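Search this site
Search

The Folding Corner – May 2024

I have a new favorite ten minutes of the day, and it's folding. Yes, folding! I used to let clean things sit in the basket until we'd worn our way back down to the bottom, and then a few of you wrote in after the last newsletter to say you fold in the living room, right on the seats, and I had to try it.

It's so much nicer than the bedroom. The light is better, I can hear the radio, and a big padded bench gives you more room than you'd think. I can lay a whole cloth out flat, run my hands over it and get the wrinkles down before the first fold. (A bed is too soft and too low for this – my back has been telling me so for years.)

The method I've settled on is very simple. Pick the cloth up by the middle, give it one good shake and let it drop. Find two corners and bring them together. Fold in half, then in half again, and stop there. I tried thirds for a while and my stack kept sliding over, but halves stay put on the shelf. Anything with a button gets folded with the button on the inside so it doesn't catch on the next piece.

Light colors go first, because I like a pale stack at the bottom. The small stuff that lives on the seats, the boxes and packets and so on, just gets pushed to the back while I work. I used to clear every bit of it away before starting, and half the time I never got around to the folding at all!
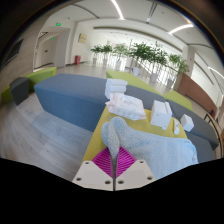 Truvent

The light blue one is such a pleasure to handle, with that fine woven texture, and I love it against the mustard yellow. Blue and yellow together make me want to redo the whole room.

For September I'd like to put together a page of your own folding spots, so do write and tell me where you do yours. Stairs, ironing boards, kitchen counters – I want to hear about them all.

Last updated: 2 weeks ago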